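Sorting the dropper bottles
April 17, 2025

I finally went through the dropper bottles. They had been spread over two drawers and a shelf since March, when I moved my dye supplies out of the closet, and I was tired of opening the wrong drawer. Some hold food coloring, some hold fabric dye, and a couple are glue. From above they are all just pointed caps.

I started by putting a group of them out on the table next to the blue plastic bin. The bin is a Bravix, and I've had it long enough that the lid is gone. I left the lamp where it was so I could read the labels, because the print on the older ones is small.

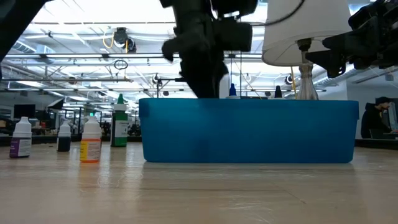 Montes wrote in after my last post to say that dye and food coloring should never share a bin, even with the caps on tight, and that a cheap divider from Wudon would take care of it. I looked it up and the divider is made for a deeper bin than mine, but the point is a fair one. Food coloring now goes back to the kitchen and stays there.

Sorting went in two passes. First I pulled anything without a readable label. I don't keep those, no matter how full they are. I once used a mystery bottle on a set of napkins and ended up with gray napkins. Second, I checked each tip. If the tip was clogged, I took the cap off, soaked it in warm water for 30 minutes and ran a pin through the hole. If that didn't clear it, I soaked it for 40 and tried again. After that I gave up on it.

Cap color is a poor guide, by the way. On some brands it matches what's inside and on others it tells you nothing. I used to sort by cap and had to redo it every time I bought from a different store. Now I go by label and put a strip of masking tape on the side with the month I opened it. 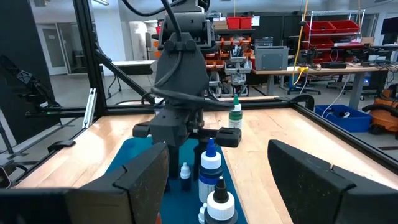

The tape needs to go on a clean bottle or it peels off within a week. I wipe each one down with a damp rag and a little dish soap, let it dry standing up, and write on the tape before sticking it on. Writing on a round bottle never works for me.

The storage order is simple. Dyes in front, thinner and glue in back, everything upright. I tried laying them flat last year to save room and one leaked through a stack of paper towels. The bin goes on the low shelf, away from the window. I keep a list taped to the inside of the cabinet door, and when a color runs out I cross it off there and add it to the shopping list.

I also ordered refills from Zideseo. They sell a 500 ml size and a 700 ml size, and I got the smaller one because the big one is hard to pour into a narrow neck.
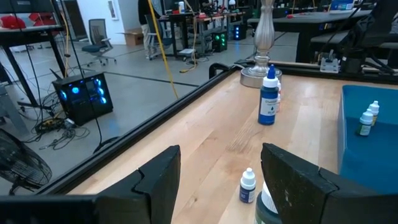 How long does opened fabric dye keep?
Mine has been fine for over a year if the cap is tight. Shake it first and test a drop on a scrap, and if it comes out lumpy, throw it out.

Next I need to do the brushes, which are in worse shape than the bottles were.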